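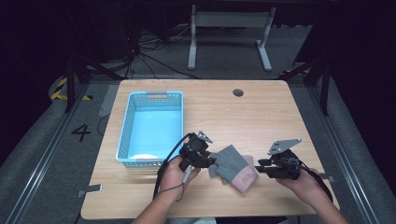
Opening (house lights half down, clicker in left hand)

Good evening. I was asked to speak for as long as it takes to change a reel, which the projectionist says is nothing these days because there are no reels. So I'll take my full slot.

The talk is called "She Played Them Both". It's about Clellano, a film most of you haven't seen and a few of you walked out of. (Pause. Julián will laugh. He walked out of it.)

1. The film, quickly

Maite Palacios plays a seamstress in a port town and also the shipowner's widow who moves into the house opposite. The two women look exactly alike. In the first hour, no character mentions it. The priest has dinner with one of them and tea with the other and his only remark is on the fish.

Do NOT explain the ending yet. Last time I did it here and had forty minutes left with nothing to put in them.

Shot in the coastal town of Wemport, which is playing a coastal town called Clellano. Wemport got the job because it had a harbour, a church on a hill and a mayor who wanted to be in a film. He's the man with the umbrella. He is in five scenes and it rains in one.

2. Why a double role

Every actor says they want one. Quick word on what they're asking for:
- twice the costume fittings
- the same fee, in my experience of reading contracts
- long days acting opposite a stand-in's shoulder

Palacios had turned down two comedies that spring to keep herself free. Her agent described this as brave. Agents use "brave" the way estate agents use "characterful".

Her line to the local paper when shooting started: "I have waited all my life to be rude to myself." Read it slowly. It gets a better laugh if I don't look up.

3. Julián Manzano and the script

Manzano wrote it and directed it. The first draft had the women as cousins, then as strangers, then for one terrible month as mother and daughter. I've read that one. There's a ballroom in it. We'll leave it there.

What he kept through every draft was the staircase scene. The widow is going up, the seamstress coming down with a hem to be measured, and they stop on the same step. It took 60 takes. The dialogue is "Excuse me" and "Not at all".

(CLIP: staircase. If the sound is low again, wave at the booth. Don't say "is this on".)

After clip, point out:
The seamstress keeps her weight on her heels. The widow never does. Palacios wore the same shoes for both women and refused a wig, over the objections of the man who had made the wig. I think it's the best thing in the performance and I missed it the first three times because I was looking for the join.

There is no join worth seeing, by the way. Most of it is plain over-the-shoulder cutting. The split screen turns up only in the chapel and at the market, and the market one wobbles. Watch the melons.

4. The money part (keep short, people start looking for their coats)

Teletti, the producers, wanted a song. Palacios could sing, the posters could say so, and a song could be sold separately. Manzano said the seamstress wasn't a singing sort of woman. Teletti said the widow might be. The result is the scene where the widow hums for eleven seconds while looking for her keys. It was released as a record. They pressed 2000 and I own two of them, both bought by accident.

It opened in September at the Rowlands, which had over 500 seats and, that first night, a leak above row F. The reviews were mixed in the sense that one critic liked it and the others had deadlines. "Miss Palacios is excellent, and so is Miss Palacios" was the one that ended up on the poster. The second half of that sentence was "but neither can get this picture up the stairs". It did not end up on the poster.

5. The ending (NOW you can do it)

Spoiler warning. Give them a moment. Someone always puts their fingers in their ears and then asks me about it in the bar.

The seamstress finishes the widow's mourning dress, puts it on to check the hem, walks across the street and goes in at the widow's front door. We stay outside. A light goes on upstairs. Then a second light goes on, in the other house.

So which of them is where? Manzano has given three answers over the years and I've written down all of them. Palacios has given one, which was to ask the interviewer if he'd like more coffee.

My own view: the second light is the priest. I can defend this for an hour. I have been asked not to.

6. Questions

If no one puts a hand up, go to Julián in the second row and ask him why he left. He'll say he had a bus. Ask him which bus.

Likely ones:
Is there a restored print? No. There's a decent one and there's the one we're showing.
Was the mayor paid? In lunch.
Did she win anything? Nominated once, for the widow only. The seamstress was held to be a supporting part.

Thank the booth. Bar shuts at half past ten. Film starts after the interval, and please take your drinks in quietly, as the first scene is a funeral.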